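Home | About | Walks | Kitchen | Archive

7 min read

Learning to like the slow bus

When we moved out to Merkby I told everyone I'd be driving into Jarnside for the shops and the library and whatever else came up. I had a car then. It failed its test in March, rather badly, and the man at the garage quoted me £748 with the sort of face people put on at funerals. So I said goodbye to it and went and looked up the bus.

There is one bus. It goes the long way through Keltholm, stops at the top of the hill for reasons of its own, and takes the best part of an hour to do what the car did in twenty minutes. For the first few weeks I was quite cross about it! I sat with my bag on my knees and looked at my phone until the signal went, and then I sat and looked at the phone anyway.

Then one morning I forgot the phone. I looked out of the window instead, and I've been looking out of it ever since. I know which farm has the geese now, and which gardens get the sun first. I know that the lady who gets on by the chapel will want the front seat, and I've learnt to leave it for her.

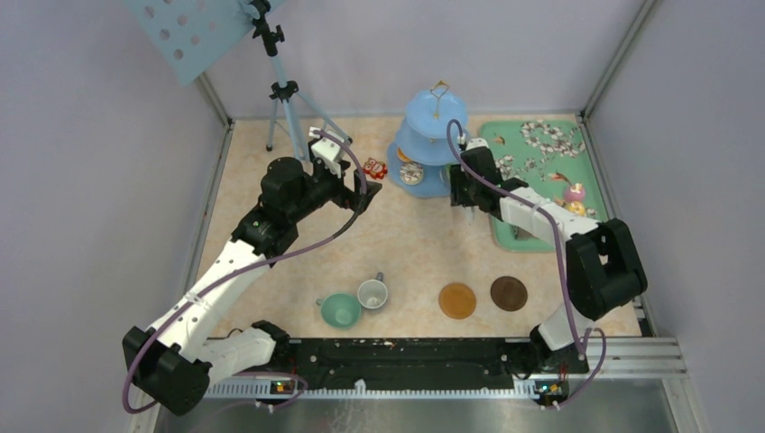

Joanne Mellor wrote to me after my last post to say that she'd done the same route for years and had never once been bored on it, but that I ought to sit on the left going in and the right coming home, as you get the river both ways. She also said to take a cushion in winter. I have tried the river seats and she is quite right. The cushion I'm still thinking about – it seems like a commitment.

What I hadn't expected was how much it would change my shopping. With a car I bought everything at once, and far too much of it, and half the salad went in the bin. Now I buy what I can carry up the lane, so it's a small loaf, some cheese, a few apples and perhaps something sweet for the ride back (it rarely gets as far as Keltholm). I spend less, and I cook what I've got.

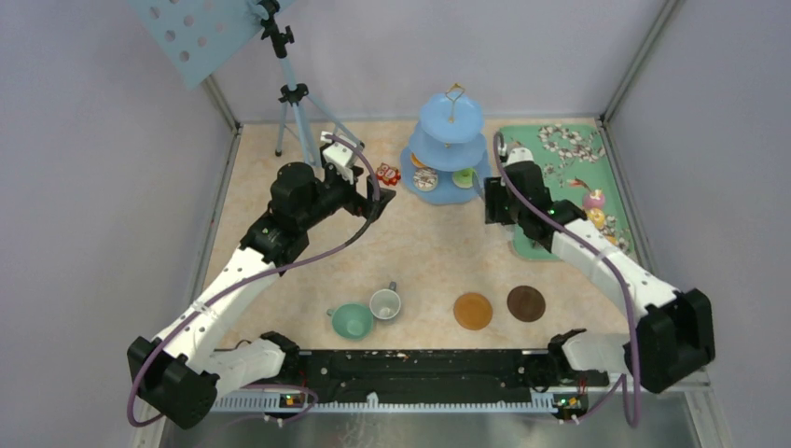 Filed under: Getting About

I don't want to sound too pleased with myself. In the rain it's miserable, the shelter at our end has no glass in one side, and when the last bus goes before six you can forget about seeing a film. Kieran Sugden has twice had to fetch me home from Jarnside in his van, and he was very nice about it both times, though I did have to share the seat with a roll of carpet.

But I've stopped looking at adverts for cars. I may start again when the clocks go back and it's dark at both ends of the trip. For now I've bought a book of tickets, and I've found an old cushion in the airing cupboard that might just do.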